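Subject: Re: [stiltusard-travel] Where to stay for the October trip?
From: Marwan Khalaf
Date: 10/29/25

Elias Masri wrote:

> Has anybody stayed at the Fakhoury since they redid the rooms? My sister
> and I are trying to pick between that and the Dorkden up the hill. We want
> a decent breakfast, a quiet room and somewhere to sit outside in the
> evening. She doesn't do well with stairs. The websites are no help, every
> hotel on earth is "steps from everything." Also, is the airport shuttle
> any good or should we get a car?
>
> Elias

Hi Elias, and hi everyone,

I got back from the Fakhoury last week so you're in luck, I have opinions! We had five nights there, in room 121, on the garden side. Ask for the garden side. The street rooms have the nicer view (you can see a slice of the harbor from the upper ones) but the bakery across the road takes its deliveries before sunrise and the trucks back in with the beeper going. A couple we met at breakfast had moved rooms after one night of it.

Stairs: there are 11 of them up from the sidewalk to the lobby, which I know because my knee made me count. BUT there's a side entrance by the parking lot with a ramp, and an elevator right inside it. You have to call the desk the first time so they'll give you the door code. The elevator is tiny, two people and one suitcase, and we sent the bags up separately like royalty.

The rooms themselves are good. New bathrooms, a shower with real pressure, plenty of outlets by the bed. The closet is silly – four hangers, and they're the kind that don't come off the rail. The air conditioning is either on or off and makes up its own mind about which, but at this time of year we mostly left the balcony door open and were perfectly happy. Beds are on the firm side. I liked that, my wife asked for a topper and they brought one up the same evening.

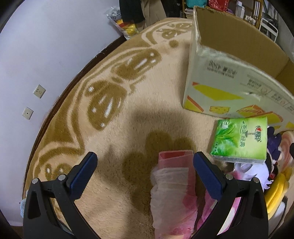
Elias came back on that to ask whether breakfast was included or one of those extras that turns up on the bill, and whether they'd do it early for people with a boat to catch.

It's included if you book direct and extra if you go through Jomlow, at least it was for us. We'd booked through Jomlow the first time and I called the hotel, and the woman at the desk told me to cancel and rebook with her. I did it while she waited on the line. Eggs, white cheese, olives, very good flat bread, a bean dish I went back for every single day. Coffee out of a machine, but there's a little brass pot if you ask. They start at seven, and for the early boat they'll pack you a box the night before. Ask by dinner time, the kitchen closes up early.

Evenings, you want the terrace out back. It's got fig trees and a few tables and it goes quiet once the families head in. They do a short dinner menu, nothing fancy, and the grilled fish was the best thing on it. The Dorkden has the pool and the big view, I'll give it that, and we walked up for a drink one night. Lovely, but it's a steep road with no sidewalk for part of it, and I wouldn't want to do it with your sister after dark. There are taxis, they just take their time.

As for the shuttle, it costs 30 a head each way and it stops at every hotel along the bay, so we sat in it for 65 minutes on a drive that should take half that. On the way back we split a cab with two other guests and came out ahead. If you're planning on seeing the ruins or the salt pans you'll want a car anyway, and parking at the Fakhoury is free. The lot fills up by dinner, though, so don't leave it late.

Oh, and bring water shoes. The hotel beach is all pebbles and the shop in the lobby only had kids' sizes left.

Let me know which one you pick, and if it's the Fakhoury I'll dig out the direct number for the desk.

Marwan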